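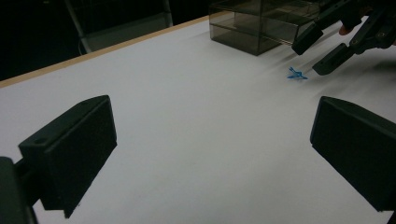
Depth holes on white tabletops, and a filter that finally works for me
Posted by Cúc Tô, March 15, 2019

I've been rewriting the segmentation step in Plornik, our little pick planner, and I'm so happy with it that I have to share! The old version fit a plane to the table, dropped everything within 3 mm of it and clustered what was left. Fine for blocks, hopeless for flat stuff. A flat piece like the small blue one under the far gripper's fingertips gets eaten along with the plane. So now I run a color pass first and only ask depth for the height afterward. The smoked-gray box near the back edge is the other half of the story, a see-through thing that gives me depth readings from the box, from behind the box, or from nowhere at all.

The new pass costs 2 ms per view and I've got 600 views labeled to check against. Code is on the Plornik branch called flatparts. Please break it!

Search this forum Go

voron_pete wrote:
Love this. What color space? I tried plain RGB thresholds on a white bench and every soft shadow turned into an object.

Cúc Tô wrote:
Lab, and I mostly ignore L. Shadows on that table are gray on white, so they nearly vanish in a and b. Blue pops right out. It's almost unfair.

asdale_kim wrote:
Unfair is the word :) You're tuning for blue on white. Put a gray washer down and you're back where you started. I'd keep the plane fit and get a better noise model. If you know the depth error per pixel you don't need a fixed 3 mm cutoff.

Cúc Tô wrote:
Fair on the washer, it fails, I tried it last night. But I did fit per-pixel noise back in August and the thin parts were still inside it. Can't model my way out of a signal that's too small.

pons_r wrote:
Agree with Cúc. Also, how are you masking the fingers? Two big black blocks coming in from the sides have to be wrecking your plane fit at the edges.

Cúc Tô wrote:
Fixed mask for our own fingers, drawn once and dilated 40 pixels. They sit in the same place in every view, so it's cheap. The second gripper is the headache, it wanders. For now anything very dark gets thrown out of the plane fit.

asdale_kim wrote:
And a black part on the table?

Cúc Tô wrote:
Gone, yes. Next thing on the list!

voron_pete wrote:
Just pulled flatparts and it built clean. The debug overlay is great, by the way. Can you make the color pass optional per tray? I'd use yours for the plastic bits and Kim's idea for metal.

asdale_kim wrote:
I could live with that. I'll send a patch for the noise model if you leave me a hook before the clustering.

Cúc Tô wrote:
Hook is in. Look for pre_cluster in the config, it takes a mask and a height map.

Contact the moderators | Copyright 2019 | Back to top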